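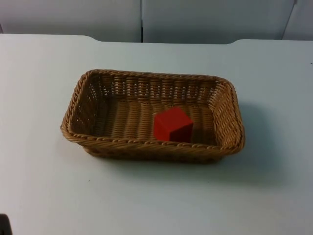 Basket with the red block in it, on the white table.

June 2021

Notes on the basket, mostly for myself, but Perla and Samran asked me to put them in the shared notebook so that they can grumble at the right page.

I have gone back and forth on this basket more than a piece of tableware deserves. The old one was a deep thing that Macario brought over when we moved into the Flernley room in January, and it was fine for holding tape and pencils, but anything small went straight to the bottom and you had to lean right over the table to see what you had. The new one is shallow enough to suit me, a rounded rectangle with a rope braid around the rim, and you can look down into it and see the red block without standing on tiptoe. I liked it from the moment I took it out of the bag, I have to confess, and I have been trying ever since to be fair to the other candidates.

The weave on the sides is open, little rows of gaps, and that worried Nathalie when she first saw it. She was thinking of the small parts from the Dikitz set, the pegs especially, and she has a point. I wouldn't put pegs in it. For the blocks it makes no difference whatever, and if we ever want to use it for pegs we can lay a piece of felt in the bottom and fold it up the sides a little way. I have some gray felt left over from the Aubert shelves. (Samran, it is in the drawer under the kettle, please don't cut it up for coasters again!)

The floor of the basket is the part I keep thinking about. It is made of rounded ribs running from front to back, so nothing in there is resting on a truly flat surface. I tried the block in different places this morning, turning it a bit each time, and wrote down whether it sat square to my eye or leaned. It leaned 2 times out of 5, and both times I could feel it rock when I touched a corner with my fingertip. It's a small rock, hardly worth the word, but if Perla wants to measure heights from the tabletop she should know about it before she spends an afternoon wondering where her numbers went. A bit of card cut to fit would take care of it. I would cut the card a little short at the corners, which are quite soft curves, or it will buckle up in the middle.

Color is a happy surprise. The red stands out against the tan and brown beautifully, better than it ever did in the old basket, and even with the floor in the shade of the sides I had no trouble picking it out from across the room. I had half planned to ask Xiuying for a yellow one as well and now I don't think I will, or at least I'd want to see it in there first, because yellow on wicker could be a muddle. 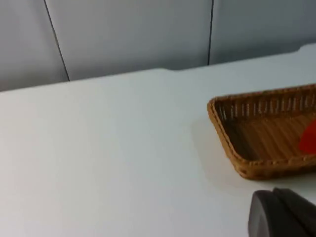
As for where it should live, I'd like to keep it over to one side and leave the open stretch of table clear. Macario likes things in the middle where everybody can reach them, and I do understand that, but the middle is also where the light is kindest and where we all end up wanting to spread out our papers. I suggested that we try it my way for 3 days and then talk again over coffee. He agreed very graciously, though I noticed that he moved his chair.

Two small things before I forget. The wicker wants a soft dry brush and nothing else, so please no spray cleaner on it, even the mild one. And don't lift it by one side of the rim when there is anything in it — use both hands, the braid is thick but I don't know how well it is fixed to the rest.

Still to do: cut the card for the bottom, find the felt, ask Nathalie whether Flondale still sells this size in case we want a second. Perla has the ruler.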